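I had promised myself one coffee before talking to the planning lead at Kenden, and I was on my third by the time she called back at 7 in the evening. Her team writes the software that keeps two robot arms from bumping into each other, and she'd spent the afternoon chasing a bug.

"It's always timing," she said, laughing. "The planner thinks the left arm is here, the arm is still on its way, and suddenly your nice safe path isn't safe at all!"

They used to plan each arm separately, with a tool called Drimberg (I'd never heard of it either), and let one wait for the other. Now both go into a single plan that gets redone every 31 milliseconds.
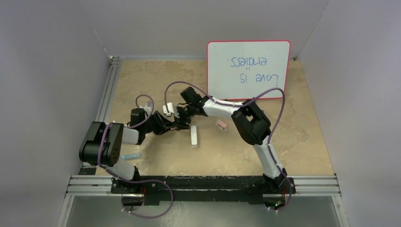 I asked her what the hard part was – I was expecting something about math. "Logs," she said. "We had 3,785 runs saved and no good way to find the weird ones." So in August they wrote a little viewer, Vidata, that lines up the planned motion with the real one and flags the gaps. The first pass flagged 270 runs, and most of those came down to one bad clock setting.

Was she mad? "Oh, I was thrilled. One line to fix!"

Next up is grasp planning, and she wants another 400 runs before she touches it.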